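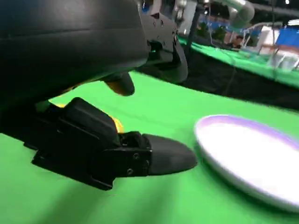 Figure 3. Matte black surfaces above a green one, with a soft sheen on the underside of the rounded housing.

4.2 Words for shine in the Vundinau letters

We turn now to the part of the collection that gave us the most pleasure and, we should admit, the most trouble. The Vundinau letters come to 1,041 items, nearly all of them written between members of a few large families who had moved apart and kept up with one another by mail. They write about kitchens, coats, stoves, shoes and floors, and they write about them at length. Very little of this was meant to be a record of language, and the writers would probably have been surprised to find us reading a page on boot polish with such care.

What we were after was the group of words a person reaches for when a surface gives back some light but falls well short of a mirror. English has a good stock of them: sheen, gloss, luster, glow, polish, gleam. Earlier work on the Vasiliu word lists treated these as points along one line, from dull at one end to shiny at the other, and asked speakers to put each word in its place. We followed that method in Section 3 and got tidy results with it. The letters are less tidy. A writer will call the same coat "dull" in one sentence and speak of its "nice soft shine" in the next, and seems to feel no strain between the two.

Paraschiva Mocanu was the first of us to suggest that the strain was ours. On her reading, "dull" in the letters often belongs to the object as a whole, the way a color does, while "shine" belongs to a place on it and a time of day. A tabletop is dull, and it has a shine by the window. Once we had gone back through the letters with this in mind — a slow job, since the first round of tagging had no room for place words at all — a good many of the passages we had set aside as confused turned out to be perfectly careful. The writers say "along the edge," "where it curves," "on the side by the lamp," and they say it so often that we came to feel a little foolish for having missed it.

The tagging scheme itself had 10 labels, carried over from the Jumon pilot with only small changes in wording. We kept them because we wanted the two sets to be comparable, though we would not choose them again. Two of the labels, "satin" and "silky," were hardly used outside talk of cloth, and a third, "wet-looking," drew so much disagreement that we report it separately in the appendix. Readers who plan to use the scheme on letters or diaries of their own are warmly encouraged to write to us first, as we have notes on this that did not fit here.

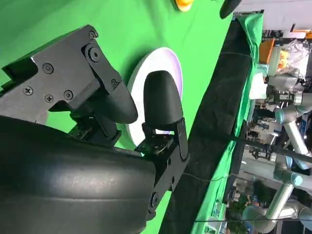

Dark objects deserve a paragraph to themselves. In the letters, black things attract more shine words than white or brown ones do, and the writers are especially fond of pairing a word for dullness with a word for a small patch of light. It is easy enough to see why one might want both. The rounded housing at the lower left is matte, and a person asked for one word would likely say so, yet a soft highlight runs across its middle. The raised lettering near the center of it brings in a second habit of the letter writers, who tend to mention light and shadow together when they complain that something is hard to read. One woman writes of the maker's name on her stove that it is "all worn down, and black on black besides, so that I know it only by my thumb." We found this a lovely sentence, and we tagged it three different ways before agreeing.

The second sample, drawn from the Zurkoteo interviews, lets us check whether the pattern belongs to letters alone. There 196 speakers talked freely about things in their homes, and the transcripts hold just over 4,000 uses of a surface word. Place words turn up beside shine words in speech as well, though they are shorter and vaguer ("there," "on this bit"), no doubt with a pointing hand to help them along. Words for dullness, again, mostly stand alone. The older speakers use "luster" with some warmth, chiefly of furniture, and the younger ones hardly at all.

We have not tried to settle whether "glow" belongs in this family. Many of its uses in the letters concern lamps and stoves that give off their own light, and sorting those from the polished sideboards is work that we leave to Section 5, where the verbs are taken up in full.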